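The rope mat, finally

May 10, 2019
posted by the blog owner

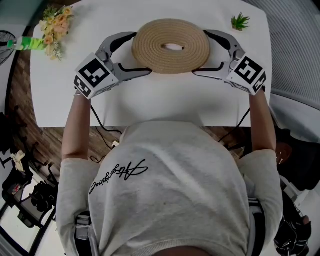
The coil mat on the white table, with the fake flowers and the little succulent.

OK quick one because I have to be out the door in 40 minutes and I promised a post about the table.

So. The rope mat. A few of you asked where it came from after the last post. It's the spiral kind, tan cord, wound flat, little oval hole in the middle. Got it at Gratoreck, the one next to the Skasport store, bottom shelf, under a heap of placemats I did not want. 12 dollars. I went in for hooks. Forgot the hooks.

I'm still not sure if the cord is jute or cotton, the tag came off in the bag and I threw it out like an idiot. If anybody has the same one tell me if it can be washed. I'm scared to try. My old one from Borno went in the machine last August and came out shaped like a hat.

The white table needs something on it, is my feeling. Plain white shows every crumb and every mug ring, and it makes the room look like a dentist's. Wood floor helps. The mat helps more. Same kind of warm brown family, so it looks like I planned it. I did not.

Flowers are fake, yes. Peach and cream. I know how some people feel about fake flowers, but I kill real ones in a week and these just need a dust. Hair dryer on cool, outside, hold on to the stems. The succulent I'm keeping at the other corner, the spiky one. It gets a bit of water when I remember.

Things still to do on this table:
- find a home for the bottle with the green label, it does not live there
- move the fan back before it gets properly hot, or maybe leave it, its fine
- felt pads for the legs (Boiko has the stick on ones, more than one size in a pack)
- hooks!!

I did look at having a proper runner made. 1,000 for the plain one and 2,000 with the edging, and I closed the tab so fast. For a strip of cloth. On a table where I eat toast.

Might get a second mat in the same cord if they stil have them, for the hot pans. Bigger one would be nice. Don't know if they do a bigger one.

Right, shoes, keys, gone. Will do the shelf post next, I haven't forgotten.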